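サイト内検索 キーワードを入力 検索

古いパソコンを開けてみる午後　ルオシー・フーさんに聞く

使われなくなったデスクトップ機を引き取り、部品ごとに分けて次の持ち主へ渡す。Drukstead工房でそんな仕事を続けるフーさんを、木曜の午後に訪ねた。お茶をいただきながら、話はまず作業台のことから始まった。「横に寝かせて、中を上に向けるでしょう。そうするとね、もう急がなくていいんだっていう気持ちになるんです」
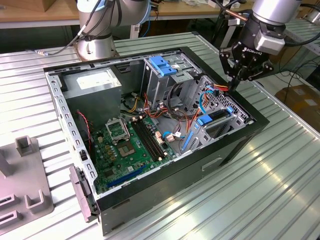 この仕事に就いて12年になる。最初の師匠には、ネジより先に線を見なさい、と何度も言われたそうだ。「電源の線って、赤や黄色がごちゃごちゃしているようで、たどっていけばちゃんと行き先があるんですよ。それが分かった日は嬉しくて、帰りの電車でもずっとそのことを考えていました（笑）」

昨年工房に届いたのは136台ほど。なかでも好きなのは、青い樹脂の留め具がついた筐体だという。指で触るところが色で分かるのは、設計した人の親切だと思う、とフーさんは目を細める。 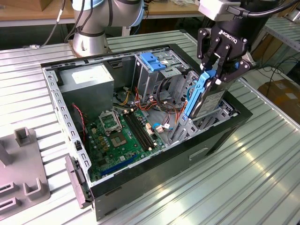

では、いちばん気を遣うのはどこだろう。「CPUのソケットですね。金具を起こして中が見えているあいだは、おしゃべりな私も黙ります。袖が触れただけでも怖いので、夏でも冬でも腕まくりです」。メモリは3枚も挿せばもう十分という古い機種でも、欲しい人は必ずいるのだそうで、棚の札には行き先がひとつずつ手書きしてあった。
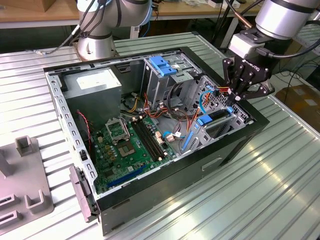
エフィー・モリソンさんは、線の束はほどく前に紙に描いておくといい、と横から言い添える。フーさんは笑ってうなずき、引き出しから鉛筆描きの配線図を何枚も出して見せてくれた。いちばん古い一枚には、お茶の染みがついていた。

お問い合わせ ｜ © Nidoretti編集室 ｜ ページの先頭へ戻る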